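Durkis Home Sewing & Upholstery List
Home | Threads | Members | Archive | Log in
Search the archive Go

Re: Re: piping on a sofa cushion - sewn in or laid on top?
3 replies | 8 likes | 0 shares

From: Thilini Ranasinghe
To: the list

Sewwandi Karunaratne wrote:

> Hi all, I'm about to re-cover the two seat cushions on our old Mthembu
> sofa and I keep going back and forth about the edges. The old covers have
> a skinny self-piping that has worn right through at the front corners,
> and the filling is starting to show. I'd love something tougher and a
> bit wider this time. My fabric is a plain tan, smooth, medium weight,
> nothing fancy. I have a regular home machine with a zipper foot and not
> a lot of patience.
>
> What I can't work out:
>
> 1. Is a woven herringbone cord worth the extra money over making my own
> from the same fabric?
> 2. How do you get it around the corners without it puckering?
> 3. Does anyone wash theirs? We have kids. And a dog. And the kids feed
> the dog on the sofa.
>
> Thilini, didn't you do a whole set of these in January? I remember you
> being very happy about it.
>
> Sewwandi

Sewwandi!! Yes, I did, and I'm still very happy about it, so thank you for giving me an excuse to go on at length. I have thoughts about piping that my family no longer wants to hear.

First question first. I'd go for the woven herringbone, no hesitation. Self-piping looks lovely on day one, but it's only ever a single layer of your cover fabric stretched over a cord, and that's the bit everybody's legs rub against, so of course it goes first. A woven edge is thicker to begin with. The little zigzag texture also hides a multitude of sins (crumbs, slightly drunk stitching, the spot where I ran out of bobbin thread and didn't notice for half a foot). And on a plain tan fabric it gives your eye something to land on without turning the sofa into a circus tent. I put beige on beige and I was worried it would vanish, but the weave catches the light differently from a smooth cloth and the edge shows up beautifully.

The one I used came from Clutevano. They sell it in a few widths and I went up one from what I thought I needed. I bought 93 feet of it, which sounds unhinged, but that was for the seats, the backs and two footstools, and I came home with one short piece left over that is now a cat toy. For your two seats you'll want far less. Run a tape around the top edge of one cushion, double it if you're piping the bottom edge as well, multiply by the number of cushions and then add a good bit for joins and mistakes. I'd add more than you think. Dye lots are real and going back for one more yard is misery.

Now, sewn in or laid on top, from your subject line. Mine has a flat tape (a lip, some people call it) that goes into the seam between the top panel and the side band, so only the fat part shows. Please do it that way! I tried laying it on top and hand stitching it for one of the footstools and it took three evenings and it rolls when you sit on it. In the seam it can't go anywhere.

Order of work, the way I do it now:

Baste the tape to the top panel first, all the way around, on its own. Long stitches, zipper foot, needle moved over as close to the cord as you dare. Start in the middle of the back edge, never at a corner. Then pin the side band on and sew again from the other side so that you can see your basting line, and aim to land just inside it, toward the cord. That second line is what makes it look tight and store-bought. The first time I did it in one pass I had a gap wide enough to see the tape, and I unpicked the whole thing while watching a movie I can't remember anything about.

Corners. Clip the tape, only the tape, right up to the stitching but not through it. I do 5 little snips per corner, close together, starting a bit before the turn and finishing a bit after. Then don't try for a sharp point - ease it into a small curve, like the corner of a phone. A woven cord will not do a right angle, it just sulks and bunches up. If you draw around a spool of thread on each corner of your panel before you cut, all your curves will match and you can stop thinking about it. Slow right down there and turn the wheel by hand if your machine is the jumpy sort. Mine is a very jumpy sort.

Joining the ends is the fiddly part. Herringbone frays the second you look at it, so wrap a bit of clear tape around before you cut, and cut through the tape. I unravel the last inch on each side, trim the inner cord so the two ends butt together, and then lap the woven part over and stitch by hand with doubled thread. It is not invisible. It's at the back. It's fine.

Washing! I do wash mine, cold and gentle, and I dry them flat over the backs of chairs. But I soaked the piping first, in the bathtub, before I sewed a single stitch. It shrank by nearly an inch a yard, so if I'd skipped that I would now own very lumpy cushions. Prewash the tan fabric too. And put the longest zipper you can manage across the back band and a little way around the sides, or you will be wrestling that cushion back in like a calf. If you're refilling while you're at it, a layer of batting around the foam makes the cover sit so much better, and it gives the piping something to press against and it stands up nicely along the front.

For needles I used a 100 and changed it more often than I wanted to. A 90 kept deflecting where the tape crosses itself. Polyester upholstery thread, longer stitch than you'd use for clothes. If your machine complains at the corners, flatten the layers with a hammer (on a board, through a scrap, gently) before they go under the foot. It works so well that I now keep a hammer in my sewing drawer.

Someone on the list asked off-thread about white cushions on a tan sofa with this sort of edge. I love it. Big plain white against all that beige looks fresh, and the cord gives a nice rib of texture alongside it. White shows everything, obviously, so with kids and a dog I'd keep the white to things that come off easily, and have a second set of covers in the closet.

The Erbridge shop has remnants of the tan on the back shelf, roughly two yards in the pieces I saw, so it's worth calling them before you order a full length. Ask for the heavier one. The lighter one is pretty but it goes baggy across the seat, and then you get that long crease that never sits out however much you plump it.

Do post when you get going, Sewwandi, I want to hear about every corner. And if you'd like to practice first, I'll happily mail you a couple of scraps of tan to try your snips on. Send me your address off-list and I'll get them out this week.

Thilini 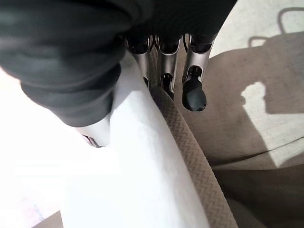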